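桌面小件收纳习惯调查与收纳容器比较
课程项目报告

组员：Janelle Fajardo 等
提交日期：2026年8月28日

一、选题由来

本组的选题从一月份开始讨论。当时课程要求每组从日常生活中找一个“小而具体”的问题，我们先后提过宿舍鞋架、公共冰箱标签和儿童玩具收纳三个方向。鞋架的测量条件不好控制，冰箱标签牵涉到其他同学的私人物品，最后定为儿童玩具收纳，并把范围缩小到桌面上的小件玩具，主要是过家家用的仿真水果。

缩小范围的理由比较实际。仿真水果尺寸小、形状各异，玩完之后容易滚到桌子底下或者夹在沙发缝里。Janelle Fajardo家里有两个年纪小的表弟，她在选题会上提到，家里买过一只很大的收纳箱，孩子反而不愿意往里放，原因是箱子放在墙角，要走过去再弯腰。由此我们提出第一个想法：容器如果就在桌上，并且开口够大、盖子容易打开，收拾的动作会不会更容易完成。

二、问卷部分

问卷通过学校家长群和社区公告栏的二维码发放，共收回3,941份，剔除填写时间过短和前后矛盾的257份，其余用于统计。问卷只有单选题和一道开放题，没有收集姓名和住址。

家长对“收拾玩具时最麻烦的一步”的回答比较集中。选择最多的是“把零散的小件找齐”，其次是“让孩子愿意动手”，选择“清洗”和“没有地方放”的较少。这个结果和我们原来的猜想有出入，我们以为“没有地方放”会排在前面。

开放题共收到2,520条文字回答，由组员分头阅读，按内容归类。提到盖子的回答比预想的多，有人觉得盖子碍事，孩子打开以后不会合上，久而久之盖子就丢了；也有人坚持要盖子，因为家里养猫。提到颜色的回答意见不一，一部分家长喜欢和家具颜色接近的浅色容器，另一部分认为颜色鲜艳孩子才会注意到。还有几位家长写得很长，讲的是怎样用饼干盒改造收纳盒，内容有意思，但和本题关系不大，没有计入分类。

三、容器比较

比较的容器共四种，我们用代号称呼，代号取自组内讨论时随手写的名字，没有特别含义。

Stemero：布面方筐，无盖，软边。优点是轻，掉在地上没有声音。缺点是筐壁立不住，放进去的东西少时会塌下来，孩子要一只手撑开、一只手放。

Muleo：透明抽屉盒，从侧面拉开。里面有什么一目了然，但抽屉拉到一半容易卡，而且拉开后占用的桌面比盒子本身还大。

Awasthi：带旋盖的圆罐。密封最好，也最不受欢迎。年纪小的孩子手劲不够，拧盖子这一步要大人代劳。

Ledemum：浅色小圆筒，翻盖，盖子用铰链连在筒口后侧。容量是四种里最小的，放不下大件，但盖子不会丢，翻开以后能自己立着，放东西时不用扶。

四、摆放方案

正式试用之前，我们在活动室里先把摆放方式定下来。需要决定的事情有三件：容器放在桌子的哪个位置，玩具和容器隔多远，玩具之间要不要留空隙。

容器的位置试过桌子正中、靠近孩子一侧和靠后三种。放在正中时，孩子玩的时候会把它推来推去，几分钟后就不在原位了；靠近孩子一侧时，手臂容易把它碰倒。靠后一些比较稳，前面也能留出一块完整的地方摆弄玩具。顾虑是年纪最小的孩子够不着，试了以后发现只要坐得靠前就可以。

玩具的数量也做过调整。最初一次拿出十几件，孩子收到一半就分心去玩别的了，后来改为每次三件，形状和颜色尽量有区别，便于观察孩子先拿哪一件。我们没有规定摆放的精确距离，只要求不堆在一起，也不紧贴着容器。

两张桌子并排使用时，桌面之间有一条细缝，高度也略有差别。轻的容器推过接缝时会顿一下，所以每次试用都只在一张桌子上进行，旁边那张用来放记录表和备用玩具，试用开始前收走。桌面是白色的，浅色容器放在上面不算显眼，这一点在讨论部分还会提到。

图1 Ledemum在白色桌面上的摆放，盖子翻开，三件玩具水果散放在桌上，红黄色和绿色的两件挨得较近，较大的桃形一件靠前

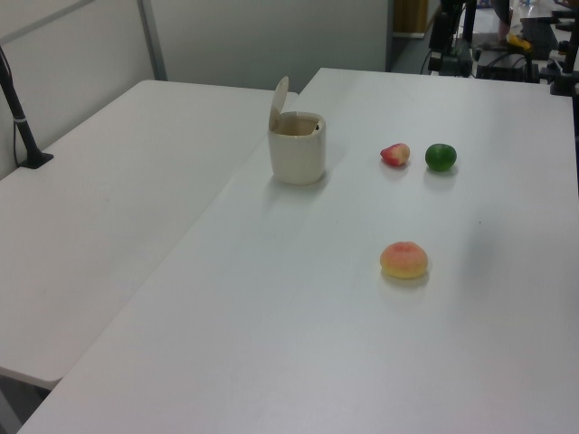
五、试用观察

试用在征得家长同意后进行，每个孩子先自由玩一会儿，再由组员说“我们收起来吧”，之后不再提示。记录的内容是孩子有没有动手、从哪件玩具开始、盖子由谁打开和合上。

四种容器里，Ledemum最容易让孩子开始动手。盖子事先翻开时，多数孩子会直接拿起手边的玩具往里放；盖子合着时，有的孩子会先反复开合盖子，把它当成另一件玩具。这对收拾来说是耽误，但孩子显然喜欢，有一位家长还问我们在哪里能买到。Stemero的表现居中，孩子愿意往里扔，扔不准的也不少。Muleo和Awasthi多半需要大人帮忙。

玩具的先后顺序没有明显规律。我们原以为孩子会先拿颜色最鲜艳的，记录下来的情况是谁离手近就先拿谁。较大的玩具放进圆筒以后，剩下的空间变小，有的孩子会把它取出来重新放，先放小的再放大的。这个行为不在原定的记录项目里，是Janelle Fajardo在备注栏补写的，后来我们认为它比先后顺序更值得记录。

合盖这一步，四种容器里只有带盖的可以比较。主动合盖的孩子不多，和问卷开放题里家长的说法相符。

六、讨论

试用结果支持“容器放在桌上、开口朝上、盖子已经打开”这一组条件，但是这三个条件同时改变，我们不能说清是哪一个起了主要作用。指导老师在中期检查时指出了这个问题，当时试用已经过半，重新设计来不及，只好在报告里写明。

颜色的影响没有得到结论。浅色容器放在白色桌面上对比不强，按理说不容易引起注意，但孩子并没有因此忽略它。有可能是盖子立起来以后轮廓比较清楚，也有可能是桌上东西太少，想不看到都难。要弄清楚需要同一款容器的不同颜色，我们手头没有。

容量是Ledemum的主要短处。家里的玩具远不止三件，单靠一只小圆筒解决不了问题。组内有人主张多放几只，每只装一类；也有人认为这样会回到“找不齐”的老问题。两种意见都保留。

七、不足与后续

问卷的填写者以本校家长为主，住得也比较近，结果不宜推广到其他地区。试用的孩子年龄偏小，上小学以后的情况没有涉及。观察记录由组员手写，不同的人对“主动动手”的判断松紧不一，后期虽然统一过标准，前面的记录没有全部重核。

下一步打算做的有两件事：一是把盖子开合作为单独的条件重新试一次，二是在家庭环境里连续观察，看新鲜感过去以后孩子是否还愿意用。活动室的桌子下学期要挪到别的教室，场地还需要另外申请。

附：分工
Janelle Fajardo负责选题、试用记录和第五部分的撰写；问卷设计、开放题归类、容器比较由其他组员共同完成；全文由全组校对。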